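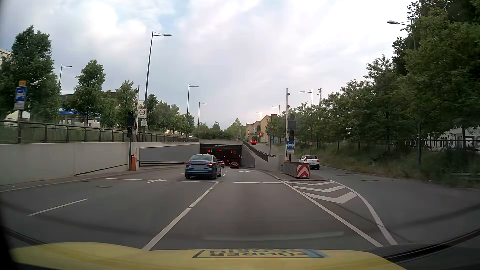
Down the ramp toward the tunnel, barriers up, a blue Volkswagen in front.

How I budget for a driving-data car (and what I'd buy first)
9 November 2024

I got asked again last month how much it costs to kit out a car for recording road footage, the sort you feed to automated driving software. I always want to answer "the camera is the cheap bit!" and leave it there, but that's no help if you've got a spreadsheet to fill in. So this is how I plan one, in the order I do it. I've done it for the Plullovano project and for a smaller job near Vunden, and I've made most of the expensive mistakes already.

Step 1: Write down the roads before you write down any gear

Tunnels, underpasses, open highway, town streets, whatever you need. Do this first, I mean it. A road list tells you what the camera has to cope with, and tunnels are the ones that blow the budget. You go from a bright sky into a dark mouth with tail lights in it, and a camera with poor dynamic range gives you a white blob and then a black one. If tunnels are on your list, put your money into the sensor and buy a plainer case for everything else. If they're not, you can drop down a price tier and spend the difference on drives.

Same goes for positioning. Satellite reception goes away underground, so either you budget for a unit with a decent inertial sensor in it or you accept gaps in the track and plan to throw those stretches out. Both are fine, just pick one before you order.

Step 2: Price the mount as if it were a real item

Everybody types in some tiny number for the mount. Please don't! A camera that shifts a hair between drives needs calibrating all over again, and calibration is somebody's paid afternoon. I get ours from Eklund, who make them to fit the car, and I order the spare at the same time.

While you're at it, take the car out once with a cheap camera on a test bracket and look at what ends up in the picture. You'll probably catch some hood, and maybe a reflection off something. Decide now if that's okay or if you'll crop or mask it later, and if it's later, put the hours in the budget.

Step 3: Work out storage from hours, then add spares

Take the hours you plan to record and multiply by what your camera writes in an hour at the settings you'll really use (not the ones on the box). We planned 40 hours for the first round. I buy 4 TB drives, never the giant ones, so a dead drive only costs us a bit of the work. Then I add five extra. Then a second copy of everything, at a different address.
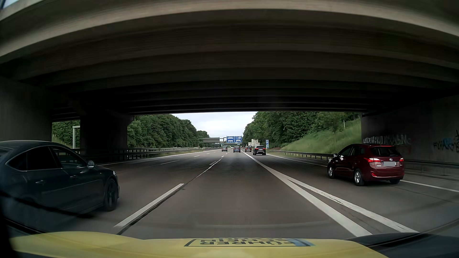 Ronja Backlund read a draft of this and wrote back that I was still being too easy on the computer. Her point was that people compare recording computers by processor, when the thing to ask a seller is how long the unit will keep writing at full speed in a closed trunk in summer, and whether it shuts down cleanly when the ignition goes off. She'd take a slower box with a good power supply every time. She's right, and I've changed the next step.

Step 4: Borrow the computer before you buy it

Waratitz lent us a unit for a trial in October and I'd ask any seller for the same. Run it in the car, with your cameras, for a whole working day. Turn the key off in the middle of a recording and see what's left on the drive. Ask what a replacement costs and how long it takes to arrive, and write both answers down next to the price.

Step 5: The dull lines

These are the ones I forget, so I copy them over from the last sheet:

Cables, with locking connectors, and a spare of each length
Fuses and a proper power feed put in by an auto electrician
Insurance (call them before you bolt anything on)
Fuel, parking and tolls
The driver's time, including the drive out to the first road on your list
Blurring license plates and faces, software plus someone to check it
Legal advice on recording in public, which depends on where you drive

Plate blurring was our biggest surprise. The software does a lot, but a person still has to go through the results, and busy highway takes longer than you'd like.

Step 6: Hold some back

I keep 30 percent of the equipment money unspent until the first drives have been looked at. It feels like a lot when you're dying to order the nice lidar. After a few drives you'll know if you need a better lens, a second camera facing back, or just more drives, and you'll have cash for it.

If you want my spreadsheet, leave a comment and I'll send it over. The storage tab is a bit of a mess at the moment, so give me a few days to tidy it up first.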